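3.2 Capital planning for the bimanual workstation

The equipment budget for the Flarside tabletop manipulation programme was prepared in two stages. The first stage covered the purchase of a bimanual platform, comprising two jointed arms, a pair of multi-fingered grippers and the associated control computer. The second covered everything required to keep that platform in service over a planning horizon of 36 months. Earlier submissions from the laboratory had combined these stages into a single line, and the reviewing office had asked for them to be separated so that recurring costs could be assessed on their own terms.

Quotations were sought from two suppliers, Habte and Dovov. Both offered arms of comparable reach, and the difference in purchase price was small enough that it did not determine the outcome. The Habte quotation included on-site servicing but excluded replacement finger assemblies. The Dovov quotation included two replacement assemblies and required that any arm needing joint repair be returned to the manufacturer's depot. As the laboratory at Grumbridge had no second platform on which work could continue, the expected downtime under the depot arrangement was entered as a cost in the comparison. The final recommendation, submitted on 08/04/2022, favoured the Habte offer with a separate allowance for fingers and cabling.

Wear items were budgeted per operating hour. The plan assumed 80 hours of operation in each month of term and none in August, when the building is closed to research staff. A cable inspection was scheduled after every 200 hours. The allowance for cabling was set higher than either supplier had suggested, on the grounds that external cables routed past the elbow joints are flexed whenever the arms work close together over the centre of the table. Gripper fingers were treated in a similar manner, although the laboratory had no service records of its own from which to estimate their life, and the figure adopted should be regarded as provisional.

The work surface and the objects handled upon it formed the smallest category in the budget and the one most often revised. Ordinary household and office goods were preferred to machined test pieces, as they can be replaced locally and at little expense. The plan set aside funds for six object sets over the full period -- one for each half-year -- together with sheet cardboard to cover the tabletop. Cardboard was selected over rubber matting on price alone.

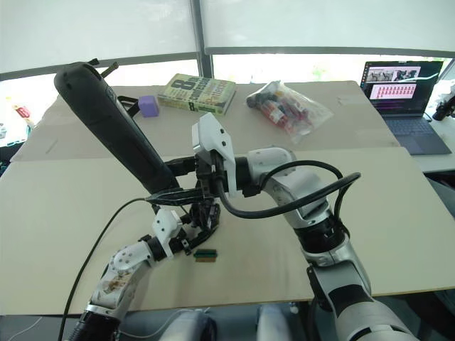
Figure 6. Bimanual workstation with both grippers over the centre of the table. A long black handheld object is held in the left gripper; a small block with a green top edge lies on the tabletop beneath.

Two items were omitted from the original plan and were added by amendment. The first was a laptop for use at the table, which had been assumed to be available from the general pool. The second was window furnishing. The room assigned to the platform receives strong daylight, and the cost of blinds had been left to the building's maintenance allocation, where it was declined. Neither amount was large, but each required a separate approval, and the administrative delay exceeded that associated with the arms themselves. Subsequent plans at Grumbridge have carried a room preparation line equal to six per cent of the purchase price -- a proportion that remains under review pending the close of the first servicing agreement.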